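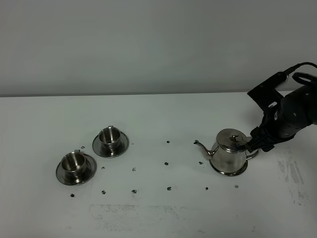 Pirkholm, 07/12/2018

deltska_sixten
Teaching the tea task by remote control this week. Fingers go around the upper right of the pot, near the lid and handle. Steel cups on saucers to the left. I have 115 demos and want 300.

seol9
Why remote? Moving the arm by hand is faster. I did 232 that way in March.

deltska_sixten
By hand, I can't work the fingers and the wrist together.

S. Ahonen
Agree with Sixten on the fingers. But 300 is low -- I'd plan on roughly 1,000 if the cups move between runs.

seol9
Disagree. Clean demos matter more. Throw out any where you hesitate over the spout.

deltska_sixten
I'll keep those for now and tag them.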